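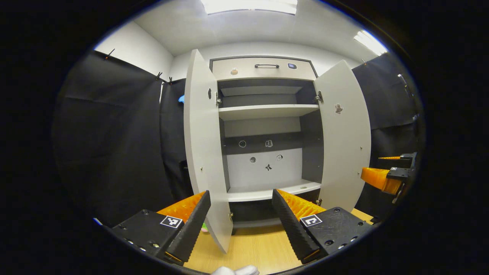
Aufkleber vom Schrank entfernen und die Türen neu einstellen

Stand: Oktober 2018

Ein gebrauchter Kleiderschrank bringt oft zwei Dinge mit: alte Aufkleber und Türen, die nicht mehr gerade hängen. Beides lässt sich an einem Nachmittag erledigen. Die Anleitung gilt für beschichtete Schränke mit zwei Drehtüren, also auch für die Modelle Lunda und Gronow. Lackierte Fronten bitte vorher an einer verdeckten Stelle testen.

Material

Föhn, Kunststoffspachtel, Speiseöl, Spülmittel, zwei weiche Tücher, Kreuzschraubendreher, Wasserwaage. Als Etikettenlöser haben wir Groludero verwendet, die Flasche mit 389 ml reicht für mehrere Möbel.

Schritt 1: Schrank leeren

Beide Türen ganz öffnen und die Fächer ausräumen, auch das niedrige Fach über dem Boden. Eine obere Schublade bleibt drin. Ist sie abschließbar, den Schlüssel vorher abziehen und weglegen.

Schritt 2: Aufkleber suchen

Innenseiten der Türen, Rückwand und Querleisten bei gutem Licht absuchen. Auf dunkelgrauen Flächen fallen kleine dunkle Motive kaum auf. Mit der flachen Hand spürt man die Ränder.

Schritt 3: Anwärmen und abziehen

Den Föhn auf mittlere Stufe stellen und den Aufkleber 15 Sekunden erwärmen. Mit dem Spachtel eine Ecke anheben und flach zur Fläche abziehen. Reißt das Papier, noch einmal erwärmen. Keine Metallklinge benutzen.

Schritt 4: Kleberreste lösen

Etwas Öl oder Etikettenlöser auf das Tuch geben, nicht direkt auf den Schrank. 4 Minuten einwirken lassen, abwischen, mit Spülwasser nachreinigen und trocknen. An Rückwänden aus dünner Faserplatte mit wenig Wasser arbeiten.

Schritt 5: Scharniere einstellen

Zuerst alle Befestigungsschrauben nachziehen. Bei zwei Scharnieren je Tür sind das vier Stellen. Danach die Türen schließen und das Spaltmaß prüfen. Bei den üblichen Topfscharnieren verschiebt die vordere Schraube die Tür seitlich, die hintere regelt die Tiefe. Immer nur eine halbe Umdrehung, dann wieder schließen und nachsehen.

Schleift eine Tür weiterhin, steht meist der Schrank schief. Wasserwaage auf den unteren Boden legen und die niedrigere Seite unterfüttern.

Hinweis zum Modell Skenasdale: Die Scharniere der Ausführung mit 1000 mm Breite haben eine zusätzliche Höhenschraube. Die Anleitung dafür ergänzen wir im Februar.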